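Home News Town Schools Contact

Kendton opens repair room for old computers

A repair room for used computers opened in Kendton in November, in the former Burent shoe store. Residents can bring a desktop machine that is slow or does not start, and pay only for the parts.

The room is run by the local association Flutard, which received 4,000 dollars from the town for the first year. From this sum, 3,000 is for rent and the rest for tools.

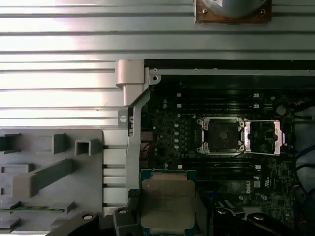 According to Elba Painemal, who leads the association, the idea came after the last waste collection, when 199 computers were brought to the town depot. "Many of them were not broken so much. It hurt me to see it," she said.

The first evening had 19 visitors. Viorica Lazăr came with the computer of her son and learned how to change the memory. She would like that the room opens also in the morning, for people who work late. 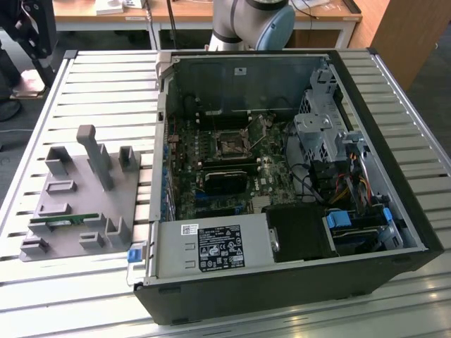 How to take part

The room is open from 5 p.m. to 8 p.m. on school days. Please take your data on a separate disk before you come. Laptops and printers are not accepted for the moment. The entrance is from the yard, next to Mihăilă bakery.

Comments (3)

petra_k: Is there parking in the yard?

Oldtimer: Good. My PC has 11 years and I don't want a new one.

V. Lazăr: Parking is behind the bakery, Petra.

Contact | Copyright Kendton News | Back to top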